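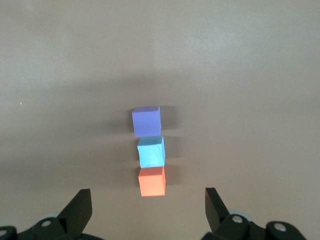 Posted by kaiwen_feng, 12 September 2023
Board: Manipulation / Demonstration collection
Thread: Wrist view only for cube rows, is the depth order learnable?

We are collecting teleoperated demonstrations for a small imitation policy on the Culley bench. The task is to take the nearest cube from a row and set it down to the side, then continue until the row is gone. Foam cubes, plain grey top, wrist view as the only image input, plus joint positions and gripper width. The frame at the top is from the approach, fingers open, orange nearest, then blue, then purple.

We have 200 demonstrations so far. After training on those, the policy reaches the row reliably but closes too early on the nearest cube in 17 of our test runs. Laterally it is fine. The error is along the row.

Before I collect more, I would like opinions on whether the fault is in the data or in the view.

kaiwen_feng

Reply by c_dunstan

Data. Look at the spacing. Your cubes are touching or very nearly so, and from that angle the lower edge of one runs straight into the top of the next. If every start has the row packed like this, the policy has no examples that separate "edge of this cube" from "edge of the next one". Collect a block with gaps of varying width.

Also, is the colour order fixed? If orange is nearest in all 200, you have trained an orange detector.

Corey

Reply by kaiwen_feng

Colour order was shuffled by the script, but only per session. There were five sessions. So five orders at most, and I have just checked the log and two of them are the same. Point taken.

Gaps were not varied at all. The instruction to operators was "make a row".

Reply by lua.than

I disagree that it is mainly data. We had the same early close on the Godley arm with a good spread of layouts. A single wrist view gives very little along the approach direction once the fingers are level with the object, and the policy ends up using apparent size. With cubes all much the same size that works until the height of the wrist changes between demonstrations. Then it is ambiguous, and more demonstrations of the same kind will average the ambiguity and leave it there.

Add a fixed side view, or at least put the end effector height in the input explicitly. Joint positions contain it in principle, but a small network has to learn the kinematics to get at it.

Lụa Thân

Reply by c_dunstan

A side view doubles the storage and the calibration work, and he would have to throw away everything he has. I would want to see the gap test fail first. The fingertips are in view the whole time, so there is a fixed reference in the image. Humans manage it from that view, or the demonstrations would not exist.

Reply by lua.than

Do they? Kaiwen, were your operators driving from the wrist image or looking at the bench directly?

Reply by kaiwen_feng

Looking at the bench.

Reply by lua.than

Then the demonstrations show only that the task can be done by a person with two eyes and a free choice of viewpoint. They say nothing about whether the wrist image is sufficient. Have someone do a set from the wrist image alone. If the operator closes early too, you have your answer for the price of an afternoon.

Reply by chien_thai

Seconding the screen-only test. We do it as routine at Kiều before any large collection. It changes the motion as well: operators slow down before closing, and those pauses need trimming or the policy learns to hover.

Separate point about lighting. There is a soft shadow to the right of the cubes and a wide dark band across the table behind the nearer ones. If the lamp never moved, the shadow is a cue like any other, and the policy may be leaning on it. Move the lamp between blocks and write the position in the metadata. Do not rely on brightness jitter for this, as it scales the whole image and leaves the shadow where it was.

Reply by c_dunstan

Agreed on the lamp. Agreed on the screen-only test too, though I still expect the gaps to account for most of it.

Reply by thu_bach

Small one. The purple cube sits a bit left of the other two. Was that deliberate? If operators straightened the row before starting, you lose the skewed cases, and those are the ones where a finger catches the neighbour. Our Cokudcombe set had to be redone for that in April.

Thư Bạch

Reply by kaiwen_feng

Not deliberate. Some operators straightened the row and some left it, and I did not record which.

Plan, then. Screen-only set first, with the existing layouts. After that a new block to bring the total to 320, with gap and skew drawn by the script, colour order shuffled per episode and the lamp position logged. Height goes in as an explicit input for both training runs so that it is not a third variable. Side view only if the early close survives that.

Reply by lua.than

Fine, but train once on the old 200 with height added before you mix in the new block. Otherwise Corey and I will both claim the result.

Reply by kaiwen_feng

Will do. Results will go in this thread.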